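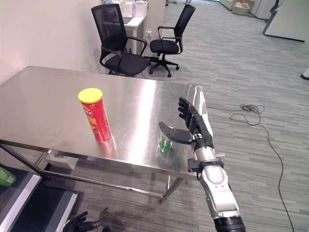 Table inox, côté boîte rouge à couvercle jaune.

Contrôle sécurité et hygiène - local Brevia, rez-de-chaussée et réserve
Date : 2025-03-17
Fait par : Delwyn McAlister
Accompagnée par : Brodie Pomare (absent pour la partie électricité)
Dernier passage : décembre
Légende : OK / À REVOIR / NON (bloquant) / SO (sans objet)

1. ÉVACUATION

1.1 Issue principale dégagée - OK
1.2 Issue arrière dégagée - NON
Palette vide et deux cartons devant la porte. Retirés pendant la visite mais c'était déjà écrit en décembre. Ne plus rien poser là, même cinq minutes.
1.3 Barre antipanique - OK, un peu dure
1.4 Blocs de secours - À REVOIR
Celui du couloir ne tient pas à l'essai. Batterie à changer.
1.5 Plan affiché et à jour - À REVOIR
Montre encore l'ancienne cloison. Ebony Pirihi a le fichier, à réimprimer en A3.
1.6 Point de rassemblement connu du personnel - OK, posé la question à trois personnes, trois bonnes réponses

2. INCENDIE

2.1 Extincteurs accessibles - OK
2.2 Étiquettes de vérification - À REVOIR
Extincteur n° 34 : étiquette illisible. Demander le double à Hiltance.
2.3 Extincteur CO2 près du tableau - OK
2.4 Porte coupe-feu réserve - NON
Calée avec un coin en bois. Coin confisqué. Si besoin de passer souvent avec le chariot, faire poser une ventouse asservie, devis à demander.
2.5 Détecteurs - OK, essai fait sur celui de la réserve
2.6 Registre de sécurité présent - OK mais derniere page pas signée
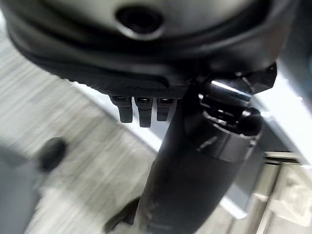

2.7 Consignes affichées en réserve - À REVOIR, affiche décollée en bas, texte encore lisible
2.8 Stockage combustible à l'écart des sources de chaleur - OK depuis que le convecteur est parti

3. ÉLECTRICITÉ

3.1 Tableau fermé à clé - OK
3.2 Test différentiels - OK
3.3 Multiprises - NON
Deux en cascade derrière le bureau. Débranché. Elsie Te Moana commande une prise double murale, bon de commande n° 972.
3.4 Cordons en bon état - À REVOIR
Gaine pincée sur la lampe d'appoint. À jeter, pas à scotcher.
3.5 Passage de câble au sol - OK, goulotte en place

4. RAYONNAGES ET STOCKAGE

4.1 Montants d'aplomb, pas de choc visible - OK
4.2 Fixation murale - À REVOIR
Je n'ai pas pu passer la main derrière partout. À reprendre avec un escabeau.
4.3 Charges lourdes en bas - À REVOIR pour la réserve
Bidons sur la tablette du haut. À descendre.
4.4 Articles qui peuvent rouler - à surveiller, caler ce qui est couché
4.5 Étiquette de charge maxi - NON en réserve, aucune

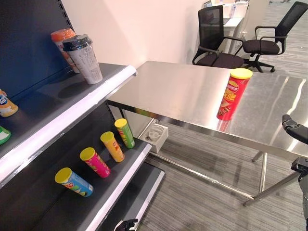
Rayonnage gris, boîtes couchées sur la tablette du bas.

4.6 Hauteur libre sous plafond - OK
4.7 Escabeau : patins, blocage - À REVOIR, un patin manque

5. HYGIÈNE

5.1 Plans de travail lisses et nettoyables - OK
5.2 Produits d'entretien séparés des denrées - OK, armoire Bunar fermée
5.3 Fiches de données de sécurité - À REVOIR
Classeur incomplet, il manque celle du dégraissant. Ewan Whitcombe la demande au fournisseur.
5.4 Rotation des dates - OK sur ce qu'on a sorti au hasard
5.5 Lave-mains : savon, essuie-mains - À REVOIR, plus de papier
5.6 Nuisibles - OK, pièges Arellano relevés, rien 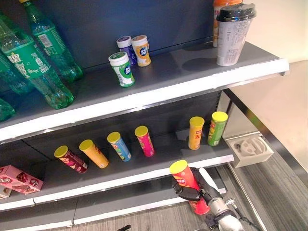
5.7 Poubelles à pédale - OK, sac à changer plus souvent
5.8 Siphon de sol - À REVOIR, odeur. Verser de l'eau une fois par semaine et on revoit

6. PREMIERS SECOURS

6.1 Trousse accessible - OK
6.2 Contenu - À REVOIR
Compresses périmées. Plus de sparadrap.
6.3 Liste des secouristes - à refaire, un nom est parti
6.4 Registre des accidents bénins - OK

BILAN
91 points vérifiés avec l'annexe extérieure (feuille à part). Les NON sont à traiter sous 3 jours, le reste avant le prochain passage.
Issue arrière et porte coupe-feu : je repasse sans prévenir.
Multiprises : fait sur place, reste la prise à poser.
Étiquettes de charge : Brodie voit avec le fabriquant.

Remarque de Brodie : pour la porte coupe-feu, ok pour la ventouse, mais qui paie ?
Réponse DM : à voir avec le bailleur, en attendant elle reste fermée.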